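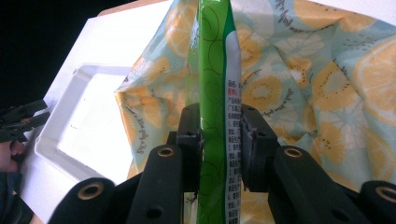

Sotero Folklore Archive, Reader Help Desk

Ticket 1135
Subject: Rooster beliefs missing from search, and two wren entries run together
Collection: Animal Signs and Household Beliefs
Status: Closed

Reader wrote:

Hello, and thank you for keeping this collection up. I've been reading it in the evenings since June and have learned more about chickens than I ever expected to! My trouble is with the rooster entries. If I search for "rooster" with the "visitors" tag turned on, I get nothing at all, and I know there used to be a good page of them, the ones about a rooster crowing at the front door meaning company is on the way. My grandmother said it all the time and would put the coffee on. I've tried it on my laptop and on my phone, and I signed out and back in, and it comes up blank either way.

While I'm writing, the entry on killing a wren (broken bones, or the cows giving bloody milk) seems to have swallowed part of another entry about wrens nesting in a coat pocket. Halfway down it starts talking about good luck for the owner of the coat, and I don't think those two belong together.

Help desk replied:

Good morning, and thank you so much for such a clear note. Your grandmother was in very good company, if you'll forgive me, because the rooster at the door is one of the most widely reported sayings we have, and we've got it from farm families and town families alike. Some tellers say he has to crow three times, some say he only has to look in, and one says it doesn't count if he has been fed that morning.

I can see the same blank page you do. Could you try one thing for me while I look into it? Leave the tag off and search for "cock crow" instead, with the space. The older cards were typed up that way and I'd like to know if those come through on your end. I've passed the wren question along with a copy of both cards.

Reader wrote:

That worked, sort of. "Cock crow" brings up 76 entries, which is wonderful, but they're mostly about crowing at night (death in the family, change in the weather, a ghost going home) and hardly any about visitors. I did find one I'd never seen, where a hen that crows has to be traded away before sundown. I read it out loud to my husband. We keep five hens and he has been giving them looks.

Help desk replied:

Oh, those poor hens. Please tell him that the same card says a hen that crows only once may be let off.

I think I have it now. When the collection was moved over to Munshi, which is the catalog program we use, the "visitors" tag was folded into a bigger one called "arrivals and departures." The old tag still shows in the menu, but it has no entries behind it. So it was never anything to do with your laptop or your phone, and I'm sorry you went to the bother of signing in and out.

For now, please choose "arrivals and departures" and type rooster. You should see the door sayings again, along with dropped dishrags, itchy noses and a cat washing behind its ears.

Work log:

Old "visitors" tag removed from the menu and pointed to "arrivals and departures." Tested with rooster, cat, bumblebee and spider. All four return entries.

Added "rooster," "cock" and "cock crow" as matching terms. "Hen, crowing" left separate, as the tellers treat it as a different sign.

Wren entry: 2 cards had been scanned back to back and read as one. Split again. The coat pocket card now has its own page and keeps its note from the teller, who wore his other coat until the young birds had flown.

Still open on our side: "peacock" now turns up under "cock." Moved to a separate ticket.

Reader wrote:

It's all there! I found the rooster at the door, and right under it was one about a rooster turning his back on company he doesn't care for, which I had forgotten completely. The wrens look right to me too. Thank you for being so patient with me. You can close this one.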